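Speaker notes: equipment plan for hand-held gripper tools and tabletop work
Presenter: Nerea Miranda, Plellden, Equipment Planning
Slot: 9:30, main room. Leave time for questions after the budget section.

## Opening

Good morning, and thank you for coming. I am speaking today on behalf of the equipment planning office at Plellden. My subject is the purchase and upkeep of hand-held grippers for the manipulation program, and the request we intend to place before the budget review in July.

Most of you received the written proposal from Kourosh Shirazi last month. I do not intend to read it aloud. I will explain how we arrived at the quantities, where we believe the cost will fall, and which decisions we need from the department heads.

(Pause. Check that the Olmedo site can hear on the line.)

## What we are asking for

The request is for 12 hand-held gripper tools, to be divided between the main site and Olmedo. The unit price quoted by Wekero is 900 dollars. That price covers the body, both arms, one pair of fitted finger pads and the camera mount. It does not cover the camera, the carrying case or any replacement pads.

We have also asked for a parts allowance of 530 dollars per site for the first year. I will return to that figure, as it drew the most comment when the draft was circulated.

Multiply the quantity by the unit price and the tools alone come to 10,800 dollars. With both parts allowances added, the request stands at 11,860 dollars before freight and tax. Finance has asked that freight be shown on its own line, and the revised sheet will do so.

## How the tools are used

The tools are used at a table, by one person, for a full shift with breaks. The work consists of reaching for ordinary objects, closing on them, lifting them and setting them down. The camera rides on the tool and sees what the fingers see. Any equipment decision we make will therefore show up in the recordings, whether it concerns the pads, the table or the lights. 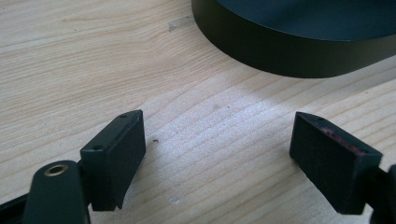 For planning purposes, we treat the workstation as one item. A workstation is the tool, the table surface, the lighting and the set of objects assigned to it. In earlier years each of these was bought from a different budget code and on a different schedule. One site received new tools in the spring and waited until the fall for tables of the right height. We would like to avoid repeating that.

The proposal therefore places all four under a single code. Lorne Lapointe has confirmed that the accounting system will permit this, provided that furniture is still tagged separately for the asset register.

(If asked: the object sets are treated as supplies and are not tagged.)

## Pads and wear

I would now like to turn to the parts allowance.

The finger pads are the part of the tool that meets the work. They pick up residue from the things they touch, and their edges suffer from daily use. The body of the tool, by contrast, should serve for several years with ordinary care. When a tool is reported as worn out, our first question should be whether a pair of pads would put it right.

Our present practice does not encourage that question. A supervisor who needs pads must raise a purchase order, and a purchase order takes as long for a small part as for a whole tool. Some supervisors have told us that they simply ask for the whole tool. We do not fault them for it. The process leads them there.

Under the proposal, each site will hold its own stock of pads, screws and bushings, and will draw from it without an order. The stock will be counted at the close of each quarter. Eusebio Vidal has agreed to keep the sheet for the main site, and Atieno Rweyemamu will do so for Olmedo.

The following points were raised on the draft, and I would like to answer them here.

- The allowance is a ceiling. A site that does not spend it will not lose the same amount the next year.
- Pads will be replaced in pairs, so that both fingers have the same gripping surface.
- Marks and stains do not by themselves call for replacement. The site lead will decide, after cleaning has been tried.
- Parts from a different maker may be used only after a written check of fit. The screw positions vary between makers.

## Cleaning and inspection

No purchase is requested under this heading, but it bears on how long the purchases will last.

We ask each site to adopt a short inspection at the start of the shift. The operator looks at both pads, their top edges and gripping faces, and at the fittings on the arms. The tabletop is looked over at the same time. Crumbs and specks are brushed away. Scuffs in the surface are noted on the station card and left alone until the yearly service.

The matter of the tabletop may seem minor. Please consider, however, that a mark on the table appears in every recording made at that station. Some of our partners want that variety and others do not. What planning requires is that we know which stations have it, and the station card is where that will be written down.

The draft inspection card fits on one side of a half sheet:

1. Left pad: face, top edge, screw holes.

2. Right pad: face, top edge, screw holes.

3. Arms: fittings seated, no looseness when the fingers are opened and closed.

4. Tabletop: clear of debris, with permanent marks noted.

5. Light: bright patches on the table noted, and lamp position written down.

6. Start position: fingers open over bare table, first object beyond the fingertips.

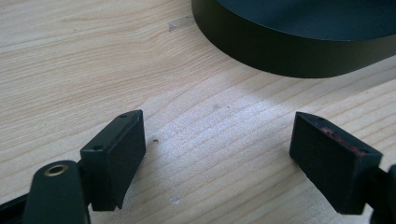

## Tables and lighting

The table budget is smaller than you may expect. We have enough tables of good quality in storage at Rodau to equip most of the new stations. They will need to be moved, leveled and given station numbers. The cost of moving them is 1,086 dollars, as quoted by the site contractor, and we have entered it under facilities.

The tables at Rodau have light wood tops. There was a suggestion that we cover them with gray mats. We have set this aside for the first year. The mats would need replacing more often than the tables, and the program leads have asked for natural surfaces wherever possible. The question may be reopened when the first quarter's recordings have been reviewed.

Lighting is a more difficult item. A strong lamp above a pale table can wash out part of the surface, and dark objects with a matte finish lose their detail on the shaded side. Dark tools on a light table add to the contrast that the camera must manage. We looked at two approaches. The first was to buy diffused panels for every station. The second was to move the lamps we have and fit them with covers made on site.

We recommend the second approach for this cycle. If the results are poor, we will ask for panels in the next one, and we will bring sample recordings to support the request.

(Slow down here. Finance will want to note that no panels are requested.)

## Decisions already made

To save time in discussion, I would like to record what is settled.

The choice of supplier is settled for this cycle. Three were considered, and Wekero was selected on price, delivery and the supply of spare pads. The selection will be reviewed before any second order is placed.

The split between sites is also settled. Eight tools will go to the main site and four to Olmedo. Olmedo has fewer trained operators at present, and Atieno Rweyemamu has asked that tools not arrive ahead of the people who will use them.

Delivery will be in two lots. The first lot will be inspected in full before the second is released. Payment follows the same pattern, and Lorne Lapointe has the schedule.

## Decisions we need

Three matters remain open, and I ask the department heads to take them up before the review.

First, we need a named owner for each workstation. The owner need not be the operator. The owner signs the station card and answers for the condition of the equipment.

Second, we need a rule for loans between sites. Tools have been lent in the past without a record, and in two cases the register was wrong for most of a year. We propose that a loan of more than one week be entered as a transfer.

Third, we need to agree on when a tool is retired. Our suggestion is that a tool be retired when an arm or the main body is damaged, or when parts are no longer sold for it. Age alone would not be grounds.

## Questions likely to come up

On training: no training cost appears in this request. Operators will be trained by their site lead with existing staff hours.

On insurance: the tools fall below the value at which individual cover is required. They are included under the general contents policy.

On the cameras: these are in a separate request, prepared by Kourosh Shirazi. Please direct questions on that item to him after the session.

On timing: if approval is given in July, the first lot can be ordered the same month. We have asked for the pad stock to ship with it.

## Close

Copies of the budget sheet and the inspection card are at the side table. Written comments should go to the planning office, with the section number in the subject line. Eusebio Vidal will take the next item at 10:15, on storage space at Rodau.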